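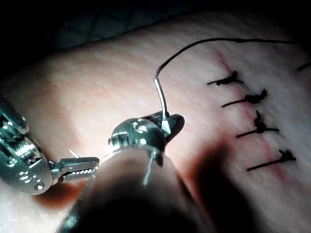 March 19, 2023

My grandmother could fix a pair of pants while watching TV, talking on the phone and telling me to get my feet off the couch. I can't do that. Until last fall I couldn't fix a pair of pants at all, and I'm a grown man with a mortgage. I want to make the case that this is a bad way for a whole generation to turn out, and that schools should go back to teaching every kid to sew.

I know how that sounds. Somebody always wants to bring back some class they liked, and somebody else always wants to know what gets dropped to make room. I'll get to that.

What set me off was a coat. I'd had this gray wool coat forever (my wife would say too long) and the lining came loose under one arm, so every time I put it on my hand went down the wrong hole and I stood in the hallway flapping like a goose. I took it to the dry cleaner. They wanted more than I'd paid for the coat, which I bought at a church sale, and they wanted it for 2 weeks. In September! With the cold coming!

So I asked my neighbor Zeeshan Mirani, who makes his own curtains and once reupholstered a boat seat, if he'd show me. He sat me down at his kitchen table with a needle and a spool of black thread and wouldn't touch the coat himself, not once. I stabbed myself plenty. I sewed the lining to my own sleeve cuff, somehow, and had to pick it all out again. But by the time his kids were asking about supper, the thing was closed up. The stitches looked like a row of drunk ants. They've held all winter.

I was so pleased with myself that I went home and looked for more things to mend. I did a pillowcase. I did the strap on my daughter's backpack, and she carried it to school without complaining, and she's thirteen, so take that for what it's worth.

Now, the usual argument for this stuff is money, and I don't really buy it. Socks are cheap. A T-shirt costs less than lunch. If you figure your time at any decent rate, you'll never come out ahead by darning, and people who tell kids to sew so they'll save money are going to lose that argument to any kid who can do math. The garbage argument is better. I hate throwing out a coat with one bad seam, and I think most people hate it too, even while they're doing it.

But my own reason is that sewing taught me how to be slow and careful with my hands, and I hadn't noticed I'd lost that. I type all day. I swipe at things. Before the coat, I couldn't tell you the last time I'd made a small movement where it mattered if I was a little bit off. The first half hour made me angry, like a toddler with a zipper. Then it got kind of nice. You pull the thread until it's snug and you stop before it puckers, and there's no number for that, you just have to feel it.

I had 2 semesters of home ec, back before our district dropped it around 2000, and what I remember is muffins. We had one sewing unit and I got my buddy to do my pillow in exchange for a cassette. So maybe I'm a poor witness for the prosecution. A teacher friend pointed that out, and she also said her kids already have too much on their plates, and who's buying thirty pairs of scissors, and who's watching them?

Fair questions. I don't think it needs a whole year, though, or a machine. Give me a few weeks in sixth grade, plain needle and thread, every kid, boys too. Button, hem, torn seam, patch. Let them bring in something of their own that's ripped, so they care how it comes out. Grade them on whether it stays together when you tug on it. I'd give up a fair amount of the recorder for that, and I say this as someone who has sat through the recorder concerts.

My brother thinks I'm just a guy with a new hobby who wants company. He may be right. He also mailed me his good jeans last week with a note pinned to the knee, and I've got the patch cut out already.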